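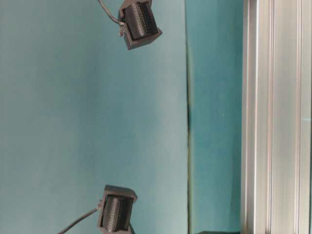
Zuletzt geändert: Dienstag, 3. Juni 2025

Pressemitteilung von Skedier: Unser Leitfaden für Greiferfinger ist da!

Ich freue mich riesig, dass ich das endlich schreiben darf: Seit heute steht unser Leitfaden »Prüfen vor dem Greifen« für alle bereit, kostenlos und ohne Anmeldung. 80 Seiten sind es geworden (geplant waren deutlich weniger, aber wer Mojtaba Amini kennt, ahnt, wie das läuft).

Worum geht es? Um Regeln für den Alltag an der Roboterzelle. Wie weit müssen die Finger offen stehen, bevor jemand die Rippeneinsätze anschaut? Wo darf ein dünnes Kabel in einer Schlaufe liegen und wo gehört es festgelegt? Wer zeichnet ab, wenn ein Gehäuse getauscht wurde? Bei uns in Zernutthorpe hatte bis April jede Schicht ihre eigene Antwort darauf — und alle waren überzeugt, dass ihre die richtige ist.

Also haben wir 148 Prüfprotokolle durchgeackert und mit den Kolleginnen und Kollegen von Clultamis so lange gestritten, bis eine gemeinsame Liste stand. Geprüft wird jetzt immer ohne Werkstück zwischen den Fingern, immer beide Seiten, und der Kabelanschluss kommt zuerst dran. Eine Norm ersetzt das natürlich nicht, die Risikobeurteilung der Anlage bleibt Pflicht!

»Ich wollte etwas, das man neben die Zelle legen und mit Handschuhen umblättern kann«, meint Golnar Kiani, von der die Checklisten im Anhang stammen.

Fragen, Kritik und gern auch Gegenbeispiele nimmt Áine Moriarty in unserer Pressestelle entgegen. Gedruckte Exemplare verschicken wir auf Anfrage, solange der Vorrat von 246 Stück reicht.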